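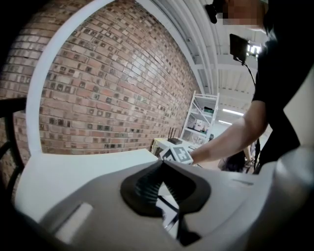
Llevo desde noviembre con la mesa Rirley de Standis y ya no sé trabajar en otra. La compré para el estudio, un bajo con la pared de ladrillo donde cualquier mueble oscuro se come la luz, y la quería blanca, lisa y grande. ¡Y vaya si lo es! El tablero da para el portátil, los cuadernos, dos tazas olvidadas y todavía me queda sitio para desplegar un plano entero (los de Omid Rashti, que nunca imprime nada en pequeño).

Lo que más me ha gustado es lo quieta que está. Mi mesa anterior, una Bralten de segunda mano, bailaba en cuanto borraba algo con ganas; en esta puedo apoyarme con los dos codos y ni se entera. Las patas llevan regulador y en un suelo tan torcido como el mío eso vale oro – tardé más en encontrar el nivel que en ajustarlas.

El montaje son 8 tornillos largos y una llave que viene en la caja. Lo hice con Jucélia Camargo en una tarde, charla y merienda incluidas. Las instrucciones son solo dibujos y el tercero está mal: las escuadras van con la pestaña hacia dentro. Si las ponéis como sale en el papel, el travesaño no entra, y toca desmontar.

La superficie es mate y se limpia con un trapo húmedo. El café sale sin problema, el rotulador permanente me costó un rato de alcohol y paciencia, y del grafito ni me preocupo. Eso sí, los cantos son algo delicados, ya tengo una muesca pequeña en la esquina donde engancho siempre la silla.

Otra pega: no trae pasacables. Le he puesto debajo una bandeja de Demirtaş, atornillada sin taladrar antes, y aguanta la regleta y el cargador gordo del portátil.

Pesa bastante, avisados quedáis los que vivís en un tercero sin ascensor. A mí me la dejaron en la puerta y menos mal que pasaba Recep Duman a devolverme unos libros.

Le doy un nueve y ya he encargado otra para el cuarto de atrás, esta vez la estrecha.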